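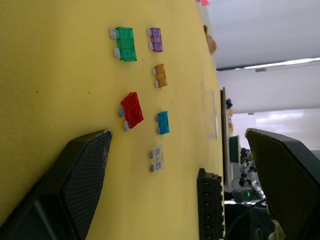 Sorting and Fitting of Blade Fuses: Report of the Practical Project
Group 2, Vehicle Electrics, Gamport Technical School
Supervisor: Aled Morgan

1. Background

In September our group received the task to prepare a small fuse station for the school workshop. The students of the first year often take a wrong fuse from the drawer, and then the circuit on the training board does not work as it should, or the fuse blows again. Our supervisor wanted a short exercise where a beginner must choose the correct fuse by color and size and put it into a fuse block.

We started with the old stock from the Purkcombe workshop. It was one plastic box with 200 fuses inside, all mixed, and many were not usable anymore.

2. Material

For the table we use a yellow covering. On a gray bench the clear fuse was hard to find, and on yellow it is a little better, but the orange one is now more difficult in weak light. We accept this.

The exercise set has two sizes. The large fuses are green and red. The small ones, which are called mini, are purple, orange, blue and clear. All of them have two flat metal blades. The plastic body is translucent, and in the clear fuse it is easy to see the thin metal element, so we use this one to explain how a fuse is built before the students start.

The fuse block is black and has several slots. We first wanted to print our own block at Vostley, but the slots came out too tight and the blades got scratched.

3. Color and rating

The color of a blade fuse shows the rated current. For the mini size we teach these values: purple 3 A, blue 15 A, clear 25 A. For orange there was a discussion in the group, because under the lamp some students read it as tan or as yellow, and these are different ratings. Our rule is that the number on the fuse must be read every time, and the color is only the first help. In the standard size, red is 10 A and green is 30 A.

The size does not tell the current. Three students in the first trial believed that a bigger fuse always carries more. A mini fuse in clear has a higher rating than a standard fuse in red, and we added this comparison to the worksheet.

4. Procedure

The fuses are put loosely on the table, not in order of rating. The student gets a card with a circuit, for example the horn or the rear window heater, and has to find the fuse, read the number and press it into the block. Then the continuity is checked with the Parry meter. Each student has 300 seconds for one card.

5. Results

We made 32 trials. Most mistakes happened with the size - the student had the right color in mind but tried to use the wrong body. Pressing the fuse in at an angle was also common. One blade was bent and we removed this fuse from the set.

The cleaning of the table was forgotten in our first plan. Small crumbs and specks stay on the covering, and they should be brushed away before the next group comes.

6. Open points

- The cards for the trailer circuits are not finished.
- A fuse puller is missing. Students now use the fingers, and with the mini size this is slow.
- Mr. Morgan asked for a second set with maxi fuses.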